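Cavdale Junior Golf Centre
Pre-season safety inspection: checklist with comments

Inspected by: Parveen Gilani
Accompanied by: Colm Ní Chonaill, junior organiser
Date of inspection: 10 Dec 2019
Areas covered: driving range, short game area, practice nets, junior loop (holes 1 to 6), clubhouse junior room and kitchen
Previous inspection: Nendstead layout, before the range was re-turfed

Key to results
P = pass
PC = pass with comment
A = action needed before juniors use the area
N/A = not applicable on the day

Section 1. Driving range

1.1 Bay dividers fixed and upright: PC
Dividers between bays 3 and 4 and between bays 7 and 8 move when pushed at shoulder height. Floor bolts present on both but not tight. Tighten and recheck within two weeks.

1.2 Mats flat, no raised corners: A
Mat in bay 5 lifts at the rear left corner. Trip hazard for a player stepping back from the ball. Bay 5 taped off at the time of inspection and to stay closed until the mat is replaced. Mats in the other bays are worn at the strike area but flat.

1.3 Safety line visible behind all bays: P
Repainted in November. Line is continuous and can be read from the entrance.

1.4 Side netting, left boundary: PC
Two small holes at low level near the second post. Both are smaller than a ball. Mend before they spread.

1.5 Side netting, right boundary: P

1.6 Distance boards secure: PC
The 109-yard board leans forward and one stake is loose. No risk to players in the bays. Risk is to staff on the collection buggy. Reset when the ground allows.

1.7 Stop signal audible at far bay: P
Horn tested twice with all bay heaters running. Heard clearly in bay 1 and bay 12.

1.8 Ball stock: PC
Stock on the sheet is 3000. A hand sample from the hopper included several balls with split covers. Split balls fly unpredictably and should be taken out at each wash. Add this to the closing routine.

Section 2. Short game area

2.1 Chipping direction marked: P
All stations play away from the path.

2.2 Bunker edges firm: A
The lip on the path side has crumbled. A child standing on it could go in feet first. Cut back and re-turf. The bunker is roped off and the rope is to stay until signed off by greens staff.

2.3 Rakes stored with teeth down: PC
One rake found with teeth up. Corrected on the spot. Coaches to be reminded.

2.4 Path surface: P
Moss treated. Some residue at the steps, not slippery underfoot.

2.5 Spacing between stations: PC
Stations C and D are closer together than the plan shows. Left-handed and right-handed players at these two stations would stand back to back with too little room for a full swing. Move D further up the slope.

Section 3. Practice nets

3.1 Frames padded: P

3.2 Net tension: PC
Net 2 is slack at the bottom. A firmly struck ball could come back under the baffle. Re-tension. Until then, net 2 is for wedges only.

3.3 Anchors: P
Prokance ground anchors checked by hand. No movement.

3.4 Waiting area behind nets: A
No marked waiting area at present. Juniors have been standing beside the frame, inside the arc of a follow-through. Paint a box against the rear wall. A temporary cone line is acceptable for the winter programme.

Section 4. Junior loop

4.1 Tee surfaces: PC
Tee 4 is uneven at the front edge. Move markers back. The hole then measures 300 yards from the rear set, which is too long for the under-10 group. They should use the fairway disc.

4.2 Crossing point, holes 2 and 5: A
Sight line from tee 5 to the crossing is blocked by new growth on the hedge. A player on tee 5 cannot see a group walking off green 2. Cut the hedge to waist height and fit a bell at the crossing. Holes 2 and 5 should not be in play at the same time until both jobs are done.

4.3 Pond edge, hole 3: P
Fence complete. Throw line in its case and seal unbroken. Notice legible.

4.4 Footbridge, hole 3: PC
Anti-slip strips worn on the downhill side. Order replacements.

4.5 Lightning shelter: P
Door opens from inside without a key. Evacuation map is the current version.

4.6 Spectator route: PC
Parents following the first group walked ahead of the ball on hole 6. The route is marked on the card but not on the ground. Put in white posts on the car park side. C. Ní Chonaill to add a line to the tournament briefing.

Section 5. Clubhouse junior room and kitchen

5.1 Club storage rack fixed to wall: P
Junior sets stored heads down, grips clear of the walkway.

5.2 Kitchen worktops sound: P
Worktops to be wiped down before and after each junior lunch. No clubs, shoes or range balls to be placed on food surfaces at any time.

5.3 Storage bins and tubs: PC
Any bin with broken or sharp plastic to be withdrawn from junior use. Bins for range balls and bins for kitchen use must be labelled and kept apart. 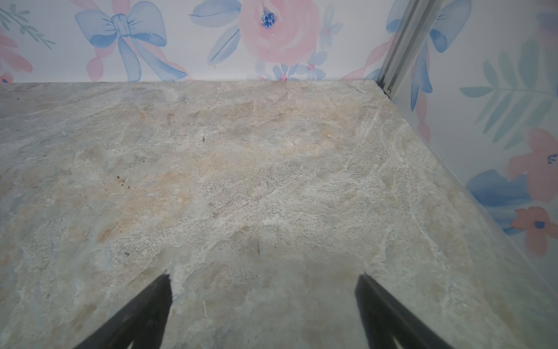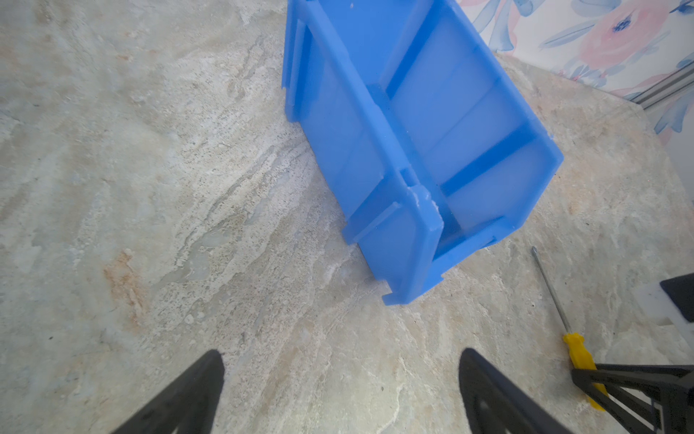 Stone-patterned countertop (both pictures); blue plastic bin on its side (second picture).

5.4 Hot water outlet: PC
Warning label faded. Replace. The urn is to be filled and emptied by adults only.

5.5 First aid kit: A
Kit is an Abbasi wall unit, correctly mounted. Eye wash out of date and no large dressings. Restock before the next session. A second, portable kit should go out with the group on the junior loop, as the walk back from green 4 is too long if the only kit is indoors.

5.6 Fire exit clear: P

5.7 Emergency contact sheets: PC
Sheets present for the winter squad. None for the two players who joined from Nendstead. Obtain before they next play.

Section 6. Supervision and equipment

6.1 Ratio of coaches to players: P
Register checked against the coaching rota. Ratio met at every session.

6.2 Club lengths suited to player: PC
Several of the younger players were using cut-down adult irons. Shafts cut without re-gripping had a hard edge at the butt end. Withdraw these clubs or re-grip them.

6.3 Loose club heads: A
One junior 7-iron has play at the hosel. Taken out of use and handed to the professional's shop. All loan clubs to be twist-tested at the start of each session and the result written in the loan book.

6.4 Swing safety talk given: P
Heard in full. Players repeated the two-club-length rule correctly.

6.5 Electric trolleys: N/A
Not used by juniors.

Section 7. Competition day readiness

The winter junior medal uses the loop, the range and the clubhouse at the same time, so these points were checked separately.

7.1 Drop-off point: PC
Cars turn across the path to the first tee. Cone off the turning space before the first tee time. The coned length on the plan is too short and should be extended to the bag rack.

7.2 Walking distance to start: P
The marked route from the drop-off to tee 1 is 440 yards and does not cross a line of play.

7.3 Scoring table: P
Sited behind the last green with the hedge between it and the approach shot.

7.4 Radios: PC
Both handsets work. One battery will not hold charge for a full round. Carry a spare.

7.5 Suspension of play: P
One long blast to stop, two short to resume. Same wording on the card, the notice board and the tee sign.

Summary of actions

1.2 Replace mat, bay 5. Range staff. Bay closed until done.
2.2 Repair bunker lip. Greens staff. Roped off until done.
3.4 Mark waiting box behind nets. C. Ní Chonaill. Cones in the meantime.
4.2 Cut hedge and fit bell. Greens staff. Holes 2 and 5 not to be played together.
5.5 Restock first aid kit and supply portable kit. Clubhouse manager.
6.3 Twist-test all loan clubs. Coaches, every session.

Items marked PC are to be closed by the responsible person and initialled on the wall copy. They do not need a second visit except 1.1 and 3.2, where the fixing will be checked under load.

Comments from the junior organiser

The station spacing at 2.5 was altered to keep players off the wet ground by the lower bank. I accept the point and will run three stations instead of four until D can be moved. On 6.2, we have enough proper junior irons for the squad but not for the open sessions, and I have asked the shop to price two half sets. The contact sheets at 5.7 have been sent to the families.
C. Ní Chonaill

Inspector's note

The reinspection will cover the six action items and the two fixing checks only. Please have the loan book and the hedge-cutting record available at reception.
P. Gilani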